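Ferdale fold log
@ferdale_fold

1/ A longer thread than usual, because something went wrong with our hand-held gripper and I think other people who build such tools can have the same fault. It is about lint, and about a finger that did not open when it should.

2/ For those who are new: I work on cloth folding at a small group called Ferdale. We teach a robot arm to fold towels and shirts. First a person does the task with a gripper held in the hand, then the arm learns from these recordings. The same jaw is used on both.

3/ We started the towel work in June. The first 200 recordings were good. After that I began to see small strange things. The jaw closed on the cloth, the person released the trigger, and one finger came back later than the other one. Only a little later, so I did not take it seriously. This was my mistake.

4/ Then one day on the arm (we call the arm Skestar) the right finger stayed closed after a fold. The arm moved away with the towel still in the jaw. It pulled the towel, the towel pulled a lamp, and the lamp fell to the floor. A colleague was standing near. She was not hurt, but the lamp broke close to her foot.

5/ We pressed the stop button by hand. The software did not stop by itself. It had sent the command "open" and it believed that the jaw was open. Nothing in our code was checking this. I am not proud of it.

6/ My first idea was the motor. I changed it. The second idea was the cable, so I changed also the cable. Both were fine, and I lost the evening. The late finger was still late.

7/ So I went back to the hand-held tool, which had the same delay, and looked at what it does all day. Home towel work, on a bed:

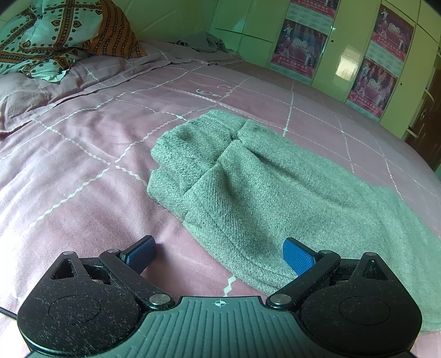
Grey towel, blue pads, and white fibres all over the black body of the gripper.

8/ I had seen this white dust many times and thought it was only ugly. But the fuzzy towels give off fibres with every grasp, and the fibres do not stay on the outside.

9/ I took out the pivot pins and found a thin ring of felt around two of them. Really like felt, pressed hard and a bit greasy. Our assembly note from Vevport says to put a drop of oil on each pin. With metal parts on a clean bench, fine. With woolly towels, the oil catches the fibres and holds them.

10/ I cleaned all the pins, put them back dry and tried again. Both fingers came back together. Then I put oil on one side only, and did towel grasps for 16 minutes. The oiled side was already slower, and I could feel it by hand.

11/ The pads also collect fibres in their pattern. For us this was a smaller problem. The grip became a little more slippery on thin sheets, but on thick towels I felt no difference. An old toothbrush is enough for cleaning them.

12/ What we changed on the gripper: no oil on the pins, only a dry coating. A brush over the whole tool after every 11 recordings. Pins out and cleaned at the end of the day. It takes me 5 minutes, and more if I drop a pin on the carpet.

13/ What we changed on the arm: there is now a sensor on each finger. If a finger is not open shortly after the command, the arm stays where it is and makes a sound. It does not try again by itself. A person must come and look at the jaw first.

14/ Also the floor has tape now, and we stand behind it when the arm has power. We had this rule before, but only in our heads.

15/ I do not know yet what to do with the old recordings where the finger was late. The arm may have learned from them to wait too long before it moves away. Maybe I will cut them, maybe I will mark them and keep them. I am comparing both.

16/ The people at Chu asked if a rubber cover over the joints would help. I tried one from a cut glove. It kept the fibres out, but it also pushed the fingers a bit closed, so I removed it - a softer material could be better. If you have used something like this on a small jaw, please write to me which one.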